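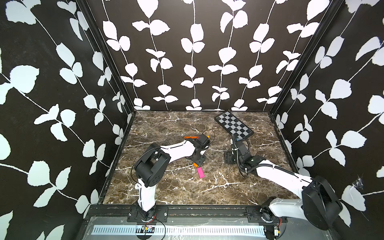
**condori_d**

Good evening to all. I bought a small apartment in Veltstead, in a building from 1955, and I want to put wallpaper in the hallway. The hallway is narrow and has one window at the end. My wife likes black paper with white leaves. I like it too, but I am afraid that we will feel like inside a box. Has somebody lived with dark wallpaper for more than one winter? Please excuse my English, I check the words but some mistakes stay.

Duván

**zoila_r**

Hello Duván. We have dark green in our hallway for 3 years and I don't regret it. A hallway is a place where you pass, you don't sit there. What made the difference for us was the ceiling. We painted it white and also the top 90 cm of the wall, because our ceilings are high. If yours are low, don't do this.

**Mandla R.**

I must disagree with Zoila, with respect. In a narrow hallway every bag and every bicycle touches the wall. On dark paper the scratches show white, as the core of the paper is white. I hung a black one in December and by spring I was repairing it with a felt pen.

**zoila_r**

Which paper was it? Ours is vinyl on fleece and I wash it with a sponge. I think you had simple paper.

**Mandla R.**

Simple paper, yes. It was from Findov, from the sale shelf. Maybe I am unfair to the color.

**loubna.k**

One point about the pattern. When the stems go up and down, you will see immediately if a wall is not straight, and in a house of that age it is not straight. Use a plumb line for the first strip on every wall, also after the corner. Do not trust the corner! My uncle trusted it, and the vines in his dining room lean toward the door.

Also, paint the wall dark gray before. Then a small gap between two strips is not a white line.

**condori_d**

Thank you, the gray paint I did not know. Does it have to be a primer or normal wall paint?

**loubna.k**

Normal matte paint is good, but let it dry fully, and put size over it if the wall drinks much water.

**Roxana U.**

I would still paper only the end wall, the one with the window, and leave the long walls light. You pay for less rolls and you can change your mind.

**zoila_r**

Sorry, but the window wall is the darkest one in the daytime, because the light comes from behind it. There the pattern is lost. Better one long wall.

**Roxana U.**

In my house it is not lost. But my window is small.

**condori_d**

I ordered a sample of the Huanca 2054 and will tape it on the long wall first. I write again when we have looked at it in the evening with the lamp.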